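Pre-release checklist: Kotora planner, countertop scene in simulation
Filled in by: Emilian Barbu
Checked by: Marius Crăciun
Round: August, second pass

1. Scene loading
Scene file opens with no missing meshes: OK
Arm base fixed to the world, no drift over 1000 steps: OK
Comment: Drift was the fault in the first pass. The fixed joint is now written into the scene file. Please don't set it again from the launch script.

2. Collision model
Self-collision pairs match the list in the Plukdale repo: OK
Countertop included as an obstacle: OK
Cutting board included as an obstacle: OK
Comment: Board padding was 3 mm too thin at the corners. Corrected and reloaded.

3. Planning
All 126 start poses give a valid path: FAIL
Planning time within limit: OK
Comment (EB): Two poses time out. In both, the elbow begins close to its joint limit. Seeds are saved in the Treltham folder.
Comment (MC): Reproduced one of the two. Leave as FAIL until the other is looked at.

4. Grasp and carry
Gripper keeps pointing down with the bottle held: OK
Held bottle added to the collision model after the grasp: OK
Clearance between bottle and cup checked: see comment
Comment: Checked with the white bottle in the gripper and the paper cup upright on the counter. The planner treats the cup as a solid cylinder, so the open rim is ignored. Fine for carrying, no good for pouring. Use the mesh for any pour test.

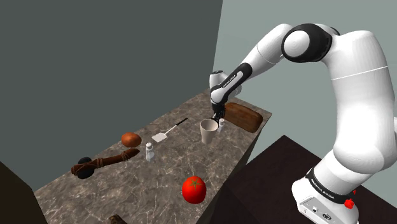
5. Perception
Object poses published in the base frame: OK
Tomato and bread roll given separate labels: OK
Shaker and held bottle given separate labels: FAIL
Comment: Labels swap in almost every run once the bottle is lifted. Both are small and white. Awwad tracker settings attached to the ticket.

6. Stop and recovery
Software stop halts the arm mid-path: OK
Arm holds position after stop: OK
Replan from stopped pose: not tested
Comment: To be done by Friday, 36 runs, same seeds as item 3.

Result: not released. Items 3 and 5 to be fixed and rerun, item 6 to be completed.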